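About Tatoria

We fit floors. Carpet tiles mostly, and the harder surfaces that sit next to them, in offices, studios, workshops, libraries and the odd village hall. Tatoria began when Sheyla Castaño and Sabina Siddiqui were working for the same contract flooring firm and discovered they both spent their lunch breaks looking at other people's skirting boards. They've been in business together ever since, and they still can't walk into a hotel without looking down!

Sheyla came to flooring from upholstery, so she knows yarn, backing and how a pile behaves when a chair has been dragged over the same spot all year. Sabina trained as a fitter and ran site teams before we set up. She does our measuring and most of our drawings, and she's the one to talk to if your room has a wall that isn't straight (it probably has).

What we love about carpet tile

Where do we start? You can lift a single one and put another down before the kettle's boiled. You can get at the cables underneath. You can turn a corner with it, stop halfway across a room, run a path through the middle or lay a quiet patch where people need to hear each other. And the patterns have become so good. Plain loop tiles have their place and we fit plenty of them, but our favourites are the linear ones, with fine lines in two or three shades of the same colour.

Stripes need a bit of thought, mind you. Laid all one way, they give a room a direction, and the eye follows it. Quarter-turned, they make a chequerboard that is livelier and rather more forgiving of crumbs. Before we order anything we bring a dozen loose tiles and put them down both ways in your own light, then go off for a coffee and leave you to walk about on them. People nearly always change their minds at least once, and we'd much sooner that happened on day one. 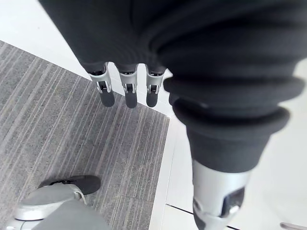 Grey carpet tile with a linear stripe, laid as part of a two-surface floor.

Mixed floors are the part of the job we get most excited about. A lot of rooms now have to do two things at once: desks at one end, a bench or a sink at the other. Carpet suits the first and something wipeable suits the second, and the line where they meet is where you can tell whether a fitter cared. We like to agree that line with you on the actual floor, with tape, before a single tile is cut. Doors, trolleys, chair castors and the way people come in with wet shoes all have a say in where it goes.

Our biggest job so far was Zurside, a shared studio building where we laid 2,210 square metres over one summer, working from six in the morning so the tenants could have their rooms back by lunch. Our smallest was a reading corner at Skitside, a primary school, which took 89 tiles and a great deal of advice from Year Two. We went back to Skitside in June to do the corridor as well, and the reading corner still looked lovely.

How we work

We come and measure for free. You get a drawing that shows which way every tile runs, a price with the underfloor preparation listed separately, and a date. If the subfloor needs levelling we'll tell you before you sign, and show you with a straight edge what we mean.

We always leave spare tiles from the same batch, labelled with the room they belong to. Keep them flat and somewhere dry. When one gets ruined — coffee, ink, a dropped soldering iron — ring us, or swap it yourself with the little sheet we leave behind. Check the arrows on the back first.

Old tiles that still have life in them go on the racks at our Berchtold unit, where schools, charities and allotment sheds can help themselves. At the last tidy-up there were 234 on the shelves, most of them blue.

Come and see us

The sample room at Berchtold has 400 tiles out on open shelves, and you're welcome to pull them down and lay them on the floor. Shoes on or off, as you like. Bring a paint chip, a cushion, a chair leg, whatever you're trying to match. Sabina is usually in from eight until half past three, and Sheyla makes the better tea.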